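# Inker wanted for a retro superhero side-scroller (and the comic that goes with it)

Hi, I'm Areeba! I write and draw Grullotia, a webcomic about a washed-up hero team stuck guarding a city that doesn't like them much. We're 161 pages in, and now Bheki Khumalo and I are turning it into a 16-bit style brawler called Juria. Bheki codes, I draw, and I'm way behind on my inks.

So I need a second pair of hands. You'd be inking two pages a week over my pencils, plus cleaning up character poses before they get turned into sprites. Pay is $35 a page, sent when you hand the page in. Sprite cleanup is billed separately and we'll settle that rate together.
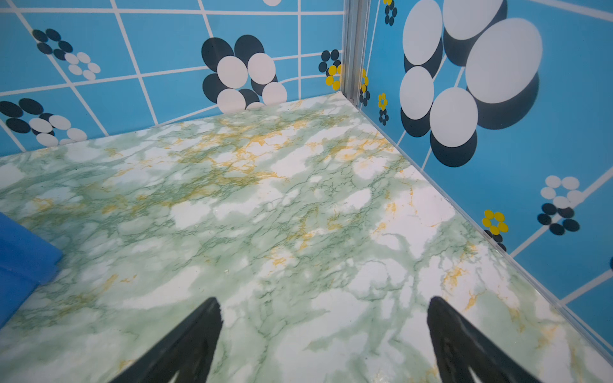
I don't care if you've been published. I do care that you can draw a fist from the front, and that you'll tell me when my perspective is off (it often is). If you grew up on Saturday morning cartoons and still hum the theme songs, even better!

Work from wherever you like. We have a call at 7 p.m. Eastern every other week, and it runs long when Bheki gets going about boss fights.

Send three inked pages and a line or two about yourself through the contact form on the Grullotia site. I'd love to have someone started by October.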